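Leave the Bin Scratched
By Ngan-ling Chang

Every June somebody at Okport asks whether we should replace the gray bins. The paint is going, the floors are scuffed, and they look bad when visitors come through.

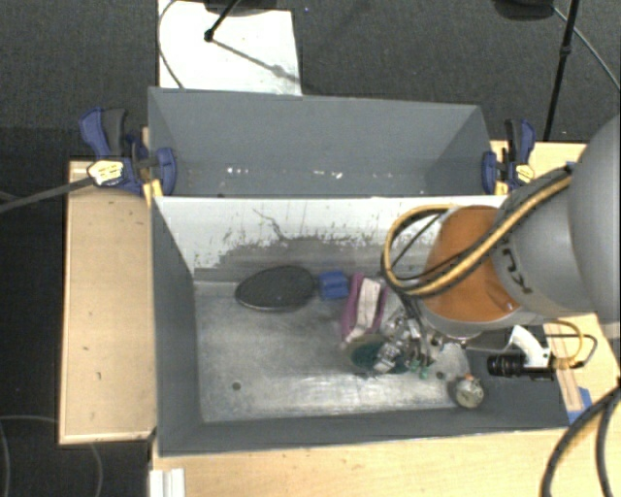

What wear is good for

I think we should keep them. A bin that holds small odds and ends has one job, and a scraped back wall doesn't stop it from doing that job. When the white coating comes off and gray patches show through, the wall is still a wall. The floor can be smudged and scratched and still hold a blue block or something pink without any trouble.

Last year we priced a new set from Dallitine. It came to $600 for 2 bins, delivered. My colleague Shih-chieh Chiu was in favor. His argument was that people take better care of new things, and that a clean surface makes a small dark object easier to spot. The second point is fair. A dark gray item against dark gray scratches takes a moment longer to find. I would fix that with a better lamp, and a decent one costs $40.

The first point I don't accept. I have watched people handle new equipment, and they are careful for a few weeks. Then the first scratch appears and they go back to their usual habits. With an old bin you skip that stage. You put things in, you take things out, and you don't stop to worry about the finish.

There are limits. A sharp edge should be filed down the same day, and a split seam means the bin goes. Bare metal should be wiped dry if it gets wet. Scuffs and missing paint don't belong on that list, and I would vote against spending money on them again this year.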